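Right, a few of you asked how the big toy clear-out went, so here's the thread. Get a cup of tea, it's a long one.

Background for newcomers: we've got one smallish house, two kids and what I can only call a soft toy situation. They come from grandparents, fairs, party bags, the till at the garden centre. I have never once bought one on purpose.

I started back in September with big ideas. I read a whole book by Nathalie Meijer about living with less, got very fired up on the train home, and then did nothing at all until the new year.

Her main rule is that you sort with the child in the room. No sneaking things out to the car at night. I have been a car-at-night person for years so this stung a bit.

So one wet morning we tipped everything out on the landing carpet and I let them do the counting, which they loved. 42. And that was before we found Hoda, the elephant, who lives down the back of the radiator for reasons of her own.

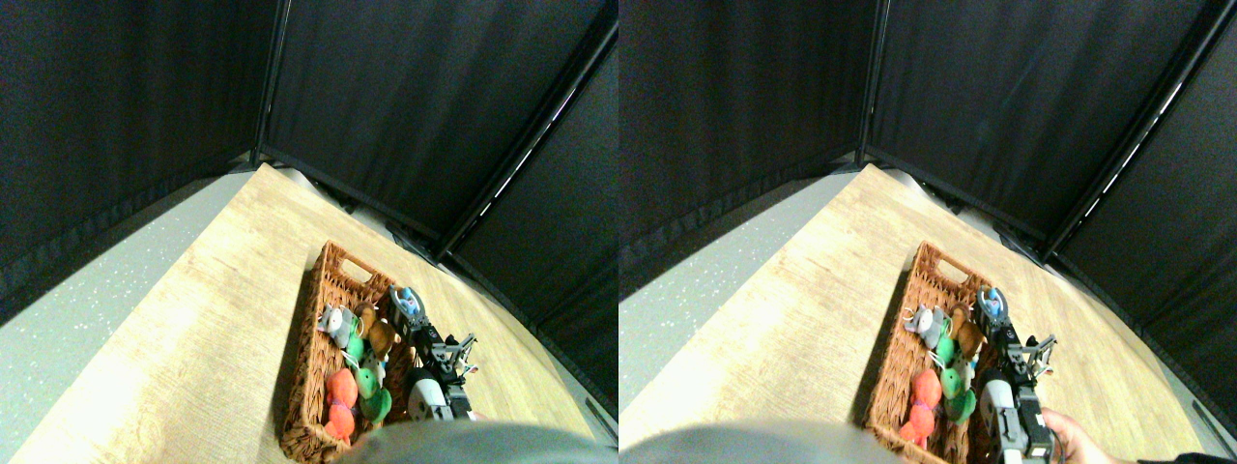 Small stuffed toys in a wicker basket. The dream, basically.

We made three piles. Stay, go, and "ask me tomorrow". You can guess which pile was the biggest!

Tip one, if you're about to try this – do it after breakfast and not before tea. We did a second round at five o'clock and there were tears over a frog that neither of them could name.

Tip two, let them pick where the go pile goes. Mine wanted to know EXACTLY who would be getting the rabbit. I rang the charity shop on Drostau Road and the woman there was lovely about it, but said they can only take soft toys with the safety label still on. Do check, because I'd cut off loads of ours years ago (they were itchy).

So the unlabelled ones went to my neighbour's dogs, with full permission from the children, who thought this was the best idea anybody had ever had. One dog is called Boersma. He got the frog.

Washing! Everything that stayed went in a pillowcase with a knot in the top, 30 degrees, slow spin. Dry them by the window, not on the radiator, or the fur goes crunchy. I learned that on a very nice badger and I'm still not forgiven.

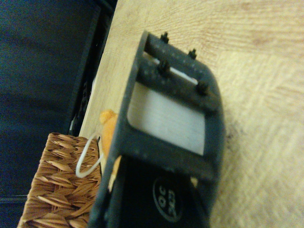
Dark grey, four little black bolts.

Storage next, as that's where we always come unstuck. We've had the hanging net (fell down), the big lidded box (became a seat, then a drum) and a thing called a Pliner, which is a tall fabric tube you post toys into and never see them again.

What works for us is something low and open that a three-year-old can tip out and, in theory, fill back up. When it's full, it's full. If a new one comes in then somebody has to move on – that's the deal, and the kids are much stricter about it than I am.

Anyway, my mum's coming to stay next week and she's already said she's bringing "just a little something each". Will report back.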